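I met the owner of Flillo on a bench outside her shop, because inside there was a delivery going on and neither of us could hear a thing. She mends and resells secondhand clothes, and she'd been up since five (I had not).

"I started with a rail in my hallway," she told me. "My neighbors thought I was moving out."

That was before Parnora, the weekend market where she got her first regulars. She sold 66 pieces in her first July there and went home with a sunburn and a waiting list for hems. Now she has over 700 things in stock, and she swears she knows where every one of them hangs.

I asked what people get wrong about old clothes. She didn't even stop to think.

"Washing! They wash everything hot, they wring it, and then they bring it to me like I'm a hospital."

Her own method is almost boring. Cool water, plain soap, a towel, patience. She'd rather lose two days to a stain than lose the cloth, and she still has a christening gown she won't sell to anyone, so don't ask. I asked.

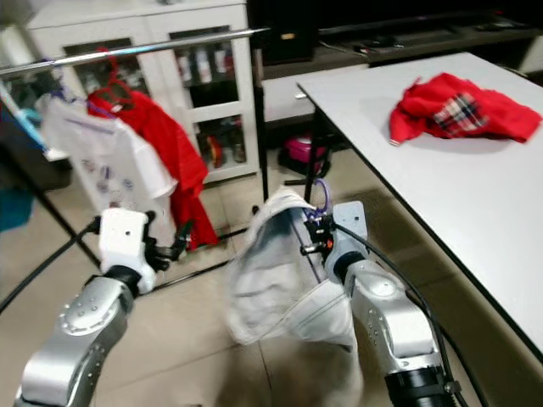 White is what she gets the most questions about, and she has strong feelings on it. Bleach is out. She also likes to hold a piece up before she decides anything, so it hangs loose with the folds dropping down and the light catching it, a little gray and see-through in places. "That's when you find the thin spots," she said. "Flat on a table, everything looks fine."

We talked about money too, a bit. The new sewing machine cost her 3000 dollars and she's still a little mad about it, though she did pat it when we finally went in.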